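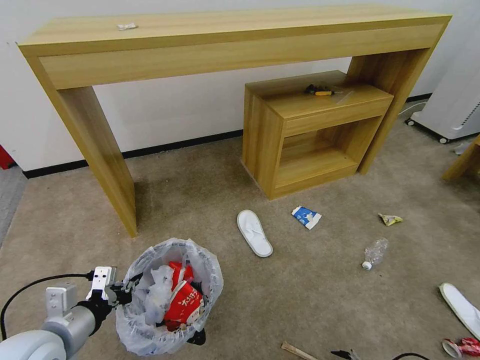 May, 4:30 pm, notebook for the direct mail bench

Ran the second round of the furniture store mailer for Plemley this afternoon, and I want to get it down while I still remember which stack was which (last time I trusted my memory and we all know how that went!). We printed 561 of the folded version on the heavier Schnyder stock and set aside 106 of the flat postcards to go out to the same zip codes, so we can compare the coupon codes when they come back.

The fold is much better now. Narendra Chauhan suggested moving the score line over by 4 millimeters so the headline doesn't land right in the crease, and I grumbled, and he was right. The word "clearance" is finally readable from arm's length. I still think the red is too hot on the uncoated side, kind of a ketchup color, but the client liked it on the proof and I'm leaving it alone.

13 pieces came out with the coupon trimmed too close to the bar code. I put them in the tray by the cutter, please don't toss them, I'd like to try scanning a few with the Voder handheld before we decide whether they're really spoiled.

Also had a nice long phone call with the folks at Drelix about the mailing list. They can take out the duplicates for us but they want the address file in their own layout, with apartment numbers in a separate column, and ours has them all mashed in with the street. I started fixing it by hand and gave up after the first page. Narendra, if you have that old script of yours, would you leave me a copy?

Still to do: postage quote, and ask Plemley if the sale end date is firm.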